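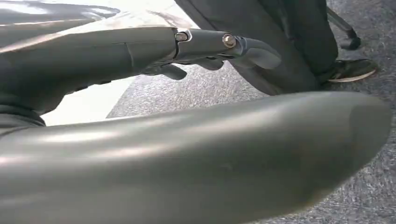 Workshop notes: the gripper build, July

The arm project has reached the stage where most of the work is small. The arm has been bolted down since spring and moves where it is told to, so this month went on the gripper and the camera that rides with it.

For anyone new to the newsletter, the gripper has two grey fingers with curved tips. The link on each finger turns on a bolt, and that joint is where the trouble was. After a few evenings of use the bolts worked slack and the tips stopped meeting. We tightened them, they went slack again, and we tightened them too much, at which point one finger would hardly move at all.

The cure was dull. We took both fingers apart, cleaned the threads, put a small drop of medium threadlock on each bolt and left the lot overnight. The bolts were then done up by hand until the side play went, and no further. Please don't use the red threadlock from the top shelf, as it needs heat to undo and the housings will not take it.

After that we ran the gripper open and shut 1,000 times with nothing in it, stopping after every 100 to feel for play. There was none until late on, and then only a little on one side. The plan is to go to 4,000 before anyone calls it finished. The log sheet is on the clipboard by the door. Fill in the count when you stop, even if you stop early.

The camera is the other job. It sits at the wrist and looks along the fingers, so the nearer one takes up a good deal of the view and is out of focus. We tried a longer bracket from the Droritz kit, but it caught on the elbow when the arm folded, so the short one has gone back on. A lens that focuses closer would help. Dreltell list one that should fit, and if the price holds we will order it with the next batch of connectors.

The wrist cable has been replaced as well. The old one was too short by a finger's width and pulled at full turn. The new one is 178 mm between plugs and has a loop of slack tied back to the arm. Check the tie before you start – it slides.

Still to do: rubber pads for the fingertips, a proper cover for the power supply, and a stop button that can be reached from both sides of the bench. The Cárdenas board has a spare input for the button, so that is mostly a matter of wire and someone's free evening.

The arm goes to the Cloltelholm open workshop next month if the long run goes well. We need a trolley and a second pair of hands for the stairs. Build evenings start at 7 pm as usual, and the side door is open until 9.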